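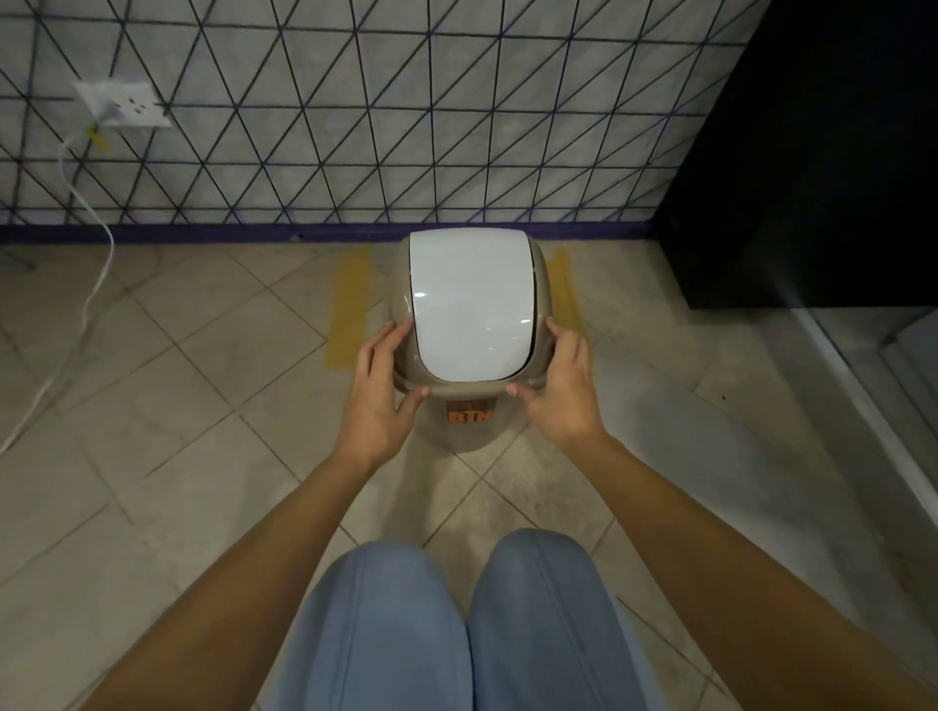
Swing-lid bin, taupe body with white lid, held by the rim at the base of a tiled wall.

Lokar Household Bins – data card

Summary
Lokar is a set of short records on small waste bins in homes: what shape they are, how the lid works, where they stand, and how people handle them during ordinary cleaning. It covers 171 bins in 87 homes. Each record has one or more stills and a line of metadata.

Contents
bins.csv – one row per bin
homes.csv – one row per home, no addresses
stills/ – color stills, grouped by home
notes/ – free-text remarks from the annotators

Fields in bins.csv
bin_id: integer, unique across the set
home_id: matches homes.csv
lid: swing, pedal, lift-off, open, other
body_shape: round, square, rounded-square, oval
taper: yes or no
body_color, lid_color: free text, lower case
label_text: as read from the front of the bin, otherwise blank
floor, wall: tile, wood, carpet, paint, other
handling: rim, base, handle, none

Annotation rules
Record the lid and the body as separate colors even when they are close. Taupe and beige were merged in version 2 and split again in version 3, so older rows may read "taupe-beige". Leave those as they are.

Label text is copied only where it can be read. The bin at the top of this page has "BTN" in label_text; the smaller line over it was left out. Do not fill in a maker's name from memory.

Handling is "rim" when both hands are on the upper edge. Lifting and steadying are not separated, as a single still does not settle which one it is.

Known problems
Pedal bins are rare outside kitchens. Capacity was dropped after 15 homes because people guessed it. Some Skullen rows use "marble" under wall; read these as tile.

Maintenance
Fields and rules: Ryszard Michalski. Annotation: Thắng Hoàng, Toàn Khúc. Corrections are merged on Tuesday. Send the bin_id, the field and the proposed value. The next release is planned for October.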